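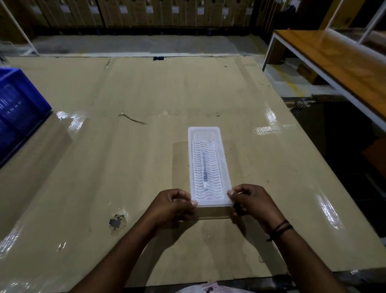 Chapter 11
Packaging and the Price of Air

What does a firm pay for when it ships a product in a box?

It pays for space first and weight second, and the space usually costs more. Carriers bill on whichever is greater, the actual weight or the weight they reckon a parcel of that size ought to have. A pillow, by this arithmetic, can be heavier than a brick.

Students meeting this rule for the first time tend to suspect a swindle. Consider the carrier's position, though. A truck filled to the roof with lampshades is full, whatever the scales say, and the driver wants the same wage.

Take Flurkier, a maker of kitchen goods with a plant at Prasberg. For years it sent its dish racks out fully assembled, 14 to a carton, on the theory that customers dislike screws. Customers do dislike screws. They also dislike freight charges, which the firm had tucked into the retail price and hoped would go unnoticed. When a new manager asked for the racks to be packed flat, the same carton held 100.

The savings were real but smaller than the memo promised. Flat racks scratched each other, so paper sheets went in between. The instructions had to be printed in four languages, one of them badly. In July the Arruda warehouse logged 487 calls about a missing wing nut that was, in most cases, taped to the lid.

In this chapter we work through those costs in order: materials, labour, freight, damage and complaints. Section 11.1 begins with the carton itself, and with the Priltitz method for working out how much of it is empty. Bring a calculator and a ruler marked in centimetres.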